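Teleoperation operators and demonstrators, paid sessions
June | Posted by Réka Illés
Reading time: 2 minutes
Print this page | E-mail this page

Solov is recruiting operators to record pick-and-place demonstrations on a single-arm station. The operator drives the arm from a hand controller or, in some blocks, guides it by hand. Each demonstration places coloured cubes in baskets.

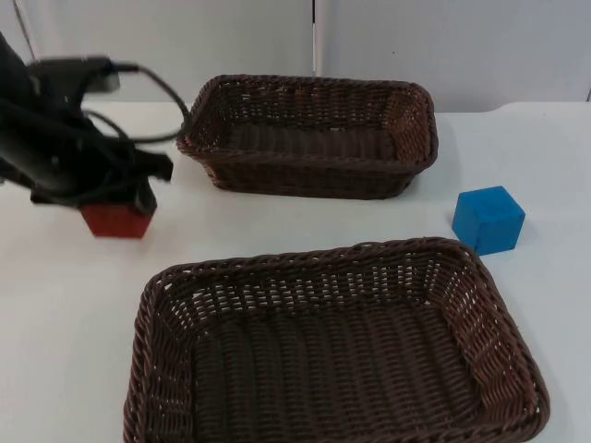

Sessions last 73 minutes, including a break. No robotics experience is needed. Applicants must be 18 or over, have normal colour vision (corrected sight is fine) and be able to sit at a desk for the full session.

Operators work from two views, one fixed and one at the wrist. Training covers approach angle, grip closure and release height.

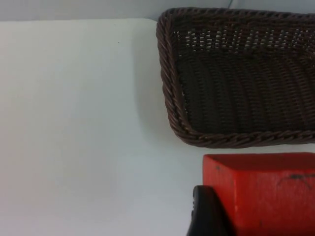
Demonstrations with a dropped cube or a collision are marked as failed by the operator and kept. Please do not repeat a run unless the session lead asks you to. Pay is the same for failed and completed runs.

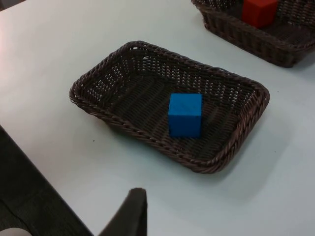
Solov / Demonstration and Control Group

The target for this round is 898 accepted demonstrations, shared between 28 operators. Each operator attends six sessions. Start times are 9.30 am and 2 pm.

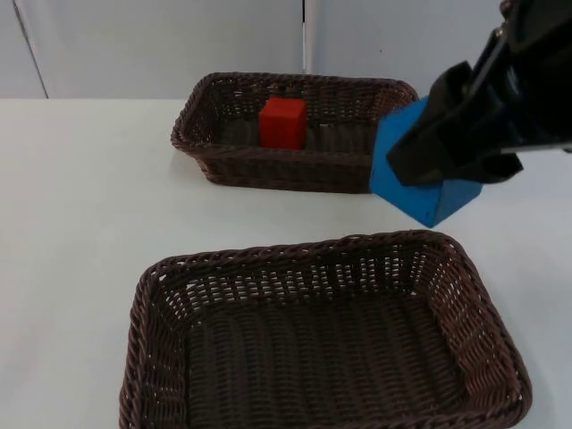
Blue cube held in the gripper; red cube in the rear basket.

To apply, send a short note of your availability to Upendo Barasa, quoting "Pukusia operators". Induction is on a Tuesday. Questions about access or equipment should go to Nuno Tavares.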